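We use cookies to keep you logged in and to count page views. Accept all | Manage settings

Vilto cell

The Vilto cell is a small pick-and-place cell built on one six-joint arm, a two-finger gripper and a wooden board. I've looked after one for four years and I wrote most of this article, so forgive me if it wanders a bit (other keepers, please do add your own notes!). It exists twice over, once in the workshop and once as a simulated copy, and you set up both in much the same order.

Name and parts

The name comes from the Vilto project, which wanted a cell that one person could put together in an afternoon. The pedestal and its bolts come from Plastine, the control software is Orulora, and the spares kit is sold by Berisha. People often call the whole thing "the Berisha", which drives me slightly mad, as they only do the spares.

Setting up

Start with the pedestal. I do the bolts up by hand first, then go corner to corner with the wrench, and then go round again after a day of running. Mine always take a little more on the second go. The arm goes on next, with the base flange sitting flat, and please wipe the top of the pedestal before you lower it. One bit of grit under there cost me a whole morning once!

After that you teach the home pose, then the hover pose, where the open fingers wait above the part. I set the hover 50 mm clear of the tallest thing on the board and run the first pass at 25 per cent speed, with my hand near the stop button. The Orulora default is faster and I've never liked it.

The simulated copy

Every change gets tried in the simulated room before I load it on the real arm. The room is plain, just walls, skirting boards and a grey floor, but it does cast shadows, and I find those really handy for judging how high the fingers are. 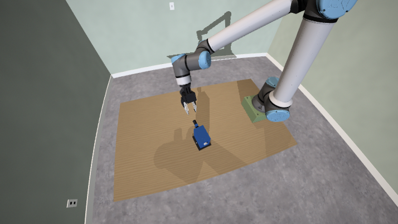 Simulated cell: gripper open and empty over the board, blue and black part lying at an angle.

If the copy and the real arm disagree, check the gripper length in the settings file first. Ours was wrong for most of March, and I blamed the wrist joint the entire time.

Upkeep

Finger pads get changed every 84 hours of running, or sooner if parts begin to slip. Joint caps only want a dry cloth. I keep a spare set of pads in the drawer with the hex keys, and re-teach the hover pose after every change, even when the new pads look identical to the old ones.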